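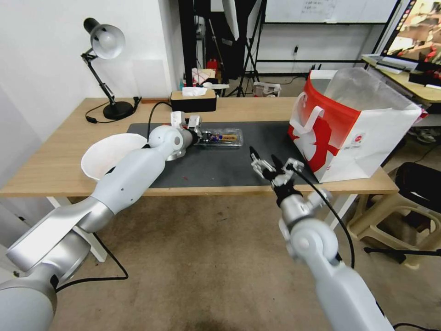

We moved the dried beans into the spare room in July, and I have been meaning to write up how the year's growing went ever since. The plot is small and faces the wrong way, so climbing beans are the one crop I take seriously. Everything else is there to fill the gaps. Sorting them is a job for a big flat surface, and a long desk with a dark grey mat across the middle is hard to beat, as pale beans show up well against the grey and they don't roll as far as they do on bare wood. I used to do it on a tea tray and lost a good few down the side of the sofa.

I grew two kinds this year. Stinness is the one I have had for years, a plain white bean that came with the plot. Tamiru was new to me. It was sold as a heavy cropper for cool summers, and we had a cool summer, so I can say it was a fair test.

The Stinness went in first, at the foot of the hazel poles. Slugs took most of the first sowing and I had to start again in pots on the windowsill. The second lot went out with three or four proper leaves on them and were left alone. I will do it that way from now on and save myself the bother.

The Tamiru were slower to get going but climbed well once they did. By the end of summer they had gone over the top of the poles and were hanging down the other side – next year they need taller poles or a pinch at the tips. The flowers are a dull pink and the bees were on them all day.
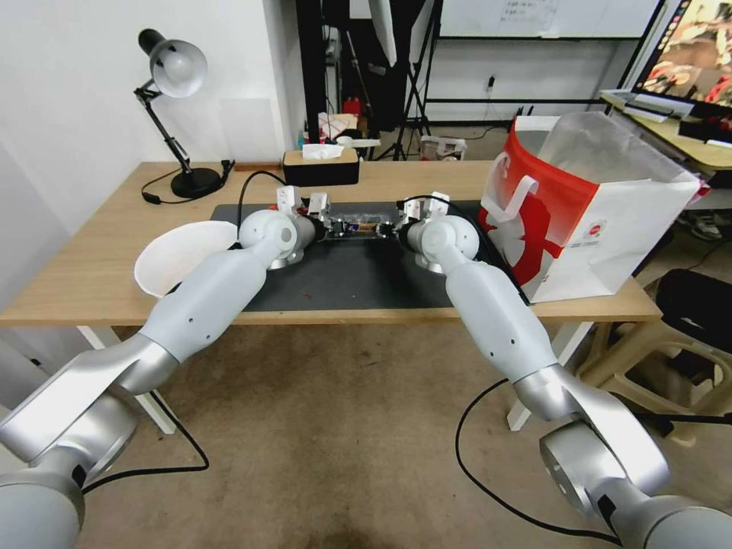

Posted by the Emness Lane plot, November 2020
Filed under: beans, seed saving

I picked the last of the pods when the leaves had gone yellow and hung the whole plants upside down in the shed. The forecast was for a wet week and pods go mouldy fast if they are left out in it. They stayed up until they rattled.

Once shelled, the Stinness came to 838 grams and the Tamiru to 428. That looks bad for the Tamiru, but we ate a lot of those green and hardly any of the Stinness, so the two weights don't compare very well. I should have kept a note of what we ate. I say that every year.

I have put aside 75 of the best Tamiru for sowing. I look for a good even shape and no splits in the skin, and anything with a small round hole in it goes straight out. The seed goes in the freezer for 4 days in a sealed jar to deal with any weevils, then the jar sits unopened until it has come back to room temperature. After that it goes in paper envelopes in the cold cupboard under the stairs.

For cooking, the Stinness is still the better bean. It holds together in a stew and takes up the flavour of whatever is in the pot. The Tamiru has a thicker skin and wants a longer soak – overnight and then some of the morning. It made a decent soup with leeks and the end of a ham.

I have half a packet of a dwarf bean called Ernex to try in the bed by the water butt, where it is too windy for poles. They will go in after the broad beans come out.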